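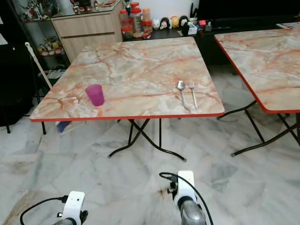
Frequently asked questions about my Stolbridge supper club

I get the same handful of emails every month, so I finally sat down and typed out the answers. If yours isn't covered, write to me!

Where do the dinners happen?

At my place on Nyberg Street, second floor, the door with the green bell. Street parking is free after 6 p.m. but it fills up fast, so I'd take the bus if you can (the Ultau line stops right at the corner).

How many people come?

I cap it at 21. I tried 24 once and people were eating on the stairs, which was fun for them and pretty awful for me.

What does it cost?

You pay for your share of the groceries and that's it. I send the amount with the menu, usually a week ahead. Cash or a bank transfer, whichever is easier.

Do I have to bring anything?

Just yourself, and a drink if you want something stronger than iced tea. Please don't bring dessert without asking me first. One night we ended up with four lemon pies and I was eating lemon pie for breakfast until I couldn't look at it anymore.

Can you cook around my allergies?

Mostly, yes. Tell me when you sign up, though, and not when the soup is already on the stove. I can do vegetarian, dairy-free and no nuts without any trouble. Gluten is harder because I bake in the same kitchen, so if you have celiac disease I'd skip the bread nights. 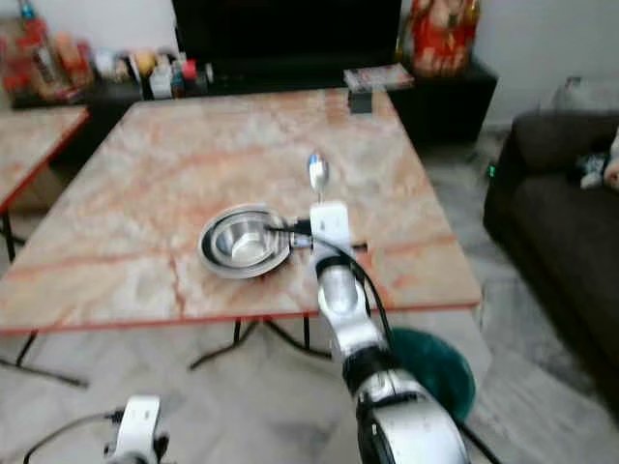
I also keep a list of what went into every dish, down to the stock, and I'm happy to send it to you before you decide. Sesame is the one people forget to mention, and I put it in a lot of things!

Can I bring my kids?

Sure, if they can last through a long meal. We start at 7 and the main course is never out before 8.

How do I get a seat?

Sign up on the Flosska page. The mailing list is up to 346 people now, so seats go quickly, but there are always cancellations in the last couple of days and I fill those from the waiting list.

Do you take the summer off?

I stop at the end of June and start up again when the kitchen cools down.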